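Planning a River Trip From the Kitchen Table

I do most of my paddling in my head. From December until the ice lets go of the boat ramp at Uscombe, I'm at the table with maps, a pencil and a pot of coffee, working out where the kayak is going next. Over the years I've picked up a few habits that make the real trip go better, and my sister says I should write them down before I forget them. So, in no special order!

Get your maps dry and keep them dry

Paper charts live in a closet at our house, and closets get damp. I roll mine loosely around a mailing tube with the printed side out, then slide the whole thing into an old pillowcase. Don't use rubber bands (they melt into the paper after a couple of summers, and then you have a brown stripe right across your favorite channel). A strip of cotton cloth tied in a bow works fine.

If a chart has already gone wavy, lay it between two clean towels and put a stack of cookbooks on top overnight. I've tried ironing one. It went flat, and it also went shiny, and now I can't write on it.

Wax your own

You can buy waterproof maps, but I like mine with my own scribbles on them. Rub a plain white candle over the front, then warm it with a hair dryer on low until the wax sinks in. Keep the dryer moving. Do the back the same way. Pencil your notes first, because after waxing the pencil just skates around.

Mark the distances with string

A screen is great for looking at the whole river at once, and I do my first pass on the computer like everybody else. Zoom out, find the islands, find the places where the channel splits, and write down the names. Then I go back to paper for the measuring. Take a piece of kitchen string, lay it along every bend, and hold it up against the scale bar. It's slow, but I come away knowing the bends.
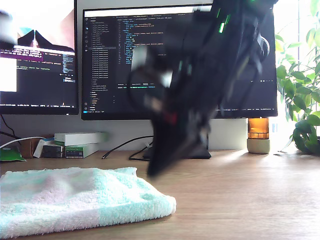

Work out your turnaround time

My local stretch, from Skenlow down to the old cannery pilings at Blackburn, is tidal the whole way. It looks like a big sleepy lake at slack water and it is not a lake. I write the high and low times on masking tape and stick it on the deck right in front of me. Then I pick a turnaround time and write that on there too, bigger. When the clock says so, I turn around, even if the eagles are just getting good.

Callum Entwistle, who taught me to paddle, used to set his watch alarm for 2 hours and refuse to discuss it. I thought he was fussy until the afternoon I spent hugging the bank against the ebb with my arms like noodles.

Pack the food backwards

Whatever you'll eat last goes in first. I use 5 small dry bags instead of one big one, each a different color, with lunch always in the yellow. Freeze your water bottles the night before (leave some room at the top) and you can skip the ice packs. Hard cheese, tortillas and apples travel well. Bananas, never again.

When you get home

Rinse everything with the garden hose, even if you stayed in fresh water. Stand the boots upside down on a broom handle. Wipe the map with a soft cloth and hang it over the shower rod, and while it's dripping, add your notes to the list: where the mud was deep, where the landing at Skolside has washed out, which slough had the good blackberries. I keep mine in a school notebook by the phone, and the pages from the first year still smell like river.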